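The Last Cord in the House

At Oltden, a converted seed warehouse where 20 people share a kitchen, the thing most often stolen is electricity. Not from the grid. From each other.

"You leave your phone on the table at nine percent," says Nasrin Talebi, "and you come back and it's at nine percent, and someone else's is at eighty." She has lived there since March and has forgiven no one.

The building was wired by people who owned one lamp each. The long room got 2 wall outlets, both behind the bookcase, and so the household turned to power strips, then to longer power strips, then to a house rule (strip into strip is forbidden) that took a whole evening to agree on. Ognjen Kelmendi, who pays the bills and is therefore listened to, bought a new set of cords and wrote initials on the plugs in silver ink. The ink lasted nine days.

What has survived is the table. It is wood, warm brown, with grain so wavy that a black cable laid across it can pass for one more line until you put a mug on it.

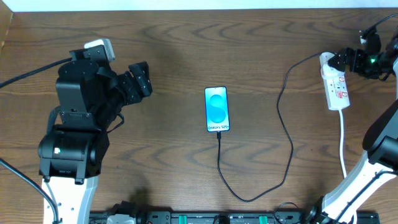
Talebi's own method is to leave plenty of slack. A tight cord gets caught by an elbow, she says, and the phone goes with it. A loose one wanders, looks terrible and stays put. Kelmendi prefers his coiled and tied – he has a drawer of little straps – and the two of them have discussed this more than most couples discuss children.

The bookcase is due to move next spring. Kelmendi has measured it twice, and Talebi has already picked her outlet.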